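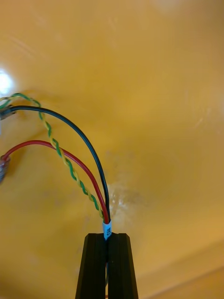
Quantos exemplos faltam para fechar o primeiro lote? Faltam 200, se a contagem do Rarkeck estiver certa.

Quinta-feira, 9 de abril de 2020

Cheguei cedo à Plesgate e retomei a tarefa dos chicotes. Hoje só cabos finos: preto, vermelho e o par trançado amarelo e verde, presos pela manga azul. A regra continua a mesma — fechar os dedos na altura da etiqueta, esperar, soltar, gravar o episódio com nome e resultado.

O total ficou em 2121 episódios. Descartei 17 de manhã, quase todos por eu ter começado a gravar com a garra já em movimento. Esses não servem para treinar nada.

A Tineke De Smet ligou depois do almoço. Quer que as pegadas falhadas fiquem no conjunto, marcadas como falha. Eu vinha apagando. Concordei, mas vou ter de rever a pasta de ontem.

A Van Rooij pediu mais variação na posição dos conectores. Fiz 4 disposições novas e anotei cada uma no caderno. O script da Stisteck travou duas vezes ao copiar os arquivos — reiniciei e seguiu.

Dor no ombro esquerdo outra vez. Jantei sopa. Amanhã começo pelas falhas e depois troco o fundo.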